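**Local paper printed our old class photo because one of the kids is now on trial. Can I get my face taken off it?**

Posted by Fionnuala Mac an tSaoi, 30/10/2019

The Staltine Courier ran a story last week about a man who is on trial for armed robbery. He went to Pludwood Elementary, and so did I. Somebody gave the paper our fourth grade class photo and they used the whole thing, with a red circle around him. I'm standing right next to him. There are 30 kids in it and none of the other faces are blurred.

The caption doesn't name me, but people in the comments have started naming the rest of us. There were 673 comments when I looked this morning. My maiden name is in there and so is the street we lived on. One person wrote that I "must have known what he was like." We were nine.

I called the front desk and was told the editor would call back. That was two days ago. I don't want money and I don't want the story taken down. I just want my face blurred and the comments with my name removed. Do they have to do it? This is in the US if that matters.

**Kam-wah Tang**

I worked on the copy desk of a small daily for a few years. Short version: they probably don't have to blur it, but many papers will if you ask the right person in writing.

A class photo used with a real news story is generally allowed here, even with other people in it. Laws differ by state, so a lawyer could tell you more. The comments are a separate problem and usually the easier one. Most papers have posted rules against giving out private details. Use the report button on each comment that has your name or street, and take a screenshot of each one first.

Then send one email to the managing editor and copy whoever runs the website. Put in:

- the headline and the web address
- where you are in the photo (row, and which side of him)
- what you want done, in one sentence
- a list of the comments you reported

Leave out how angry you are. Ask for the online version to be cropped to him alone. That takes a picture editor two minutes and they may prefer it to blurring.

Also find out who took the photo. School portraits often belong to the studio, and if the paper never got permission, the studio can object even when you can't.
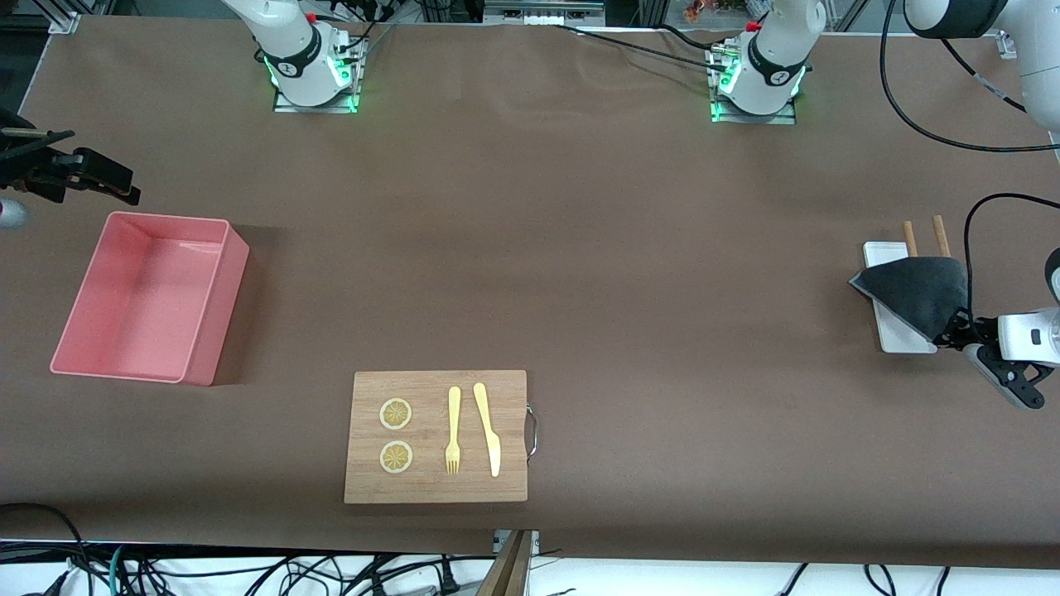
*Two white robot arms over a brown tabletop.*

**niteo**

just dont read the comments. it'll be gone off the front page by November

**Niskanen**

Agree with the email. If you hear nothing in a week, send it again to the publisher, whose name should be on the contact page or inside the print edition. Once the Courier changes the photo, search for the headline and see if the old version still shows up in image results. Search engines have a form for outdated images. You fill it in yourself and the paper doesn't need to be involved.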